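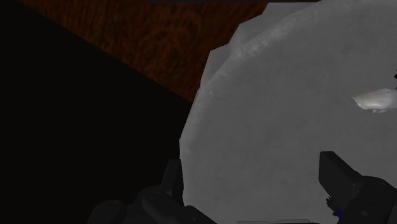

Remote demonstrations at the Lamville laboratory are recorded in simulation before any operator is cleared to work with the physical arm. This guide sets out the procedure for recording one approach-and-grasp demonstration with the hand controller. It applies to all operators registered under the Gronum project. During the approach, the wrist view is the operator's main reference: the two dark fingers should stand wide apart at the bottom of the view, with the large gray object between them, before any closing command is given. The wood-grain surface behind the object is a useful guide to the tilt of the wrist.

Before recording

Sign in to the Fladusari console and load the scene assigned to you. Confirm that the controller is paired and that the gripper opens fully when the trigger is released. Set the speed limit to 10 percent for your first session. Higher limits must be approved by Junaid Soomro.

Recording the demonstration

1. Press Record and hold the arm still until the status line reads Ready.

2. Move toward the object in one steady motion. Small corrections are acceptable and should not be edited out – the training software uses them.

3. Stop when the object lies between the fingers. If it fills so much of the view that its outline is hard to judge, switch to the side view and check the remaining clearance on each finger.

4. Close the gripper slowly. Release the trigger at once if the force reading passes 200.

5. Lift, hold, and press Stop. Do not return the arm to its home position while recording is active.

Failed attempts

A demonstration in which the object slips or is pushed away must be marked Failed and kept. Operators may not delete recordings. Type a short note in the comment field stating the step at which the attempt failed, then reset the scene and begin again at step 1.

Review

Completed sessions are reviewed by Vesela Vasić. The current set holds 1097 accepted demonstrations toward a target of 3000. Recordings that pause for long periods during the approach are usually returned to the operator, with the relevant section marked.

Questions about controller settings should be sent to Afiq Sinaga before the session begins.

Print this page | E-mail this page

© Gronum Project, Lamville | Contact | Back to top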